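Beathag Chisholm
23. Juli 2018
Thread, 11 Beiträge

Drucken | Per E-Mail senden

1/ Ich lebe jetzt seit einigen Jahren in Deutschland und möchte heute etwas über das Ausleihen schreiben. Genauer: über das Ausleihen von Tischwäsche. Das klingt klein, aber ich habe dabei sehr viel über meine Nachbarn gelernt.

2/ In dem Ort, aus dem ich komme, hatte jede Familie eine Schublade mit Tischdecken. Wenn eine Hochzeit war, gingen die Decken von Haus zu Haus. In der Ecke war mit rotem Faden ein Buchstabe gestickt, damit sie den Weg zurück finden. Meine Tante Ishbel hat immer beide Seiten bestickt, sie vertraute den Cousinen nicht ganz.

3/ Hier in Merholm habe ich zuerst gekauft. Für die Taufe meines Neffen brauchte ich Decken für lange Tische, und ich habe Papier genommen, von der Rolle. Das Papier war nach der Suppe kaputt. Gavin Cruickshank saß am Ende der Tafel und hatte einen Streifen davon am Ärmel kleben.

💬 3 ↻ 11

4/ Danach hat mich Lesego Tshabalala angesprochen. Sie führt im Erdgeschoss bei Kerr einen Verleih für Geschirr und Wäsche. Man bringt die Sachen schmutzig zurück, das ist im Preis enthalten. Ich habe dreimal nachgefragt, ob ich das richtig verstanden habe. Es war richtig.

5/ Das Wort "Mietwäsche" kannte ich vorher nicht. Ich dachte bei dem Wort zuerst an Wäsche, die in einer Mietwohnung hängt. Man sagt auch "Leihwäsche", und ich habe den Unterschied gesucht: Wer leiht, zahlt eigentlich nichts, wer mietet, zahlt. Auf der Rechnung standen trotzdem beide Wörter.

6/ Zur Größe, weil ich damit am Anfang Fehler gemacht habe: Man misst den Tisch und gibt auf jeder Seite den Überhang dazu. Also zweimal, nicht einmal! Meine erste Bestellung hing links schön herunter und rechts gar nicht. Für ein Essen im Sitzen finde ich einen kurzen Überhang besser, sonst hat man den Stoff auf den Knien. Bei einem Buffet darf er länger sein.

💬 11 ↻ 3

7/ Zur Farbe: Weiß ist feierlich, aber jeder Fleck ist sofort da. Ich nehme seit einem Jahr dunkle Decken, Anthrazit oder ein sehr dunkles Grün. Ehab Ezzat hat gesagt, das sehe nach Beerdigung aus. Dann hat er gelbe Servietten daraufgelegt und war zufrieden. Vorsicht mit Brotkrümeln und mit Mehl, die sieht man auf Dunkel mehr als Rotwein.

8/ Und die Falten. Tischdecken kommen gefaltet, und die Linien bleiben. Meine Tante hätte so etwas nie auf den Tisch gelegt, sie bügelte direkt auf der Platte, mit einem Wolltuch darunter. Ich sprühe ein wenig Wasser, streiche mit der Hand von der Mitte nach außen und lasse die Decke über Nacht liegen. Einen Teil der Linien sieht man am nächsten Tag noch. Ich habe damit Frieden geschlossen.

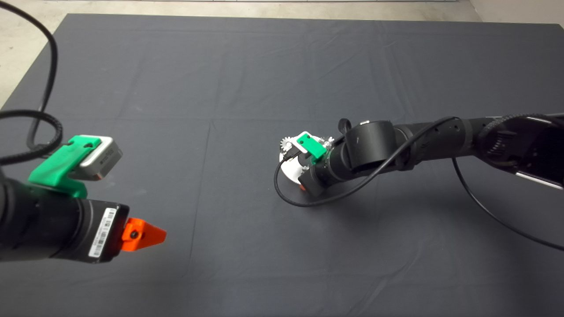
9/ Eine Freundin aus Drunlow rollt ihre Decken auf ein Papprohr, das hat sie im Stoffladen geschenkt bekommen. So entstehen keine Kanten. Man braucht dafür aber einen Schrank, in den das Rohr hineinpasst, und ich besitze einen solchen Schrank nicht. Meine liegen auf dem Regal im Flur, und ich falte sie jedes Mal an einer anderen Stelle.

10/ Für das Straßenfest im Juli habe ich wieder bei Lesego gemietet. Sie wollte wissen, ob wir auch Hussen für die Stühle brauchen. "Husse" ist noch so ein Wort. Ich habe freundlich Nein gesagt und erst zu Hause nachgeschlagen, was ich abgelehnt habe.

11/ Zwei eigene Decken habe ich inzwischen doch bestickt, mit einem roten B in der Ecke. Eine davon liegt zurzeit bei Gavin. Falls er das liest: Es eilt nicht, aber am Samstag brauche ich sie.

💬 11 ↻ 3 ♥ 800

Drucken | Per E-Mail senden

Weitere Beiträge von Beathag Chisholm
- Warum ich "bitte" noch immer an der falschen Stelle sage
- Marmelade aus Winon: ein Vergleich
- Der rote Faden, wörtlich genommen
- Was man zu einer Taufe mitbringt (und was man besser fragt)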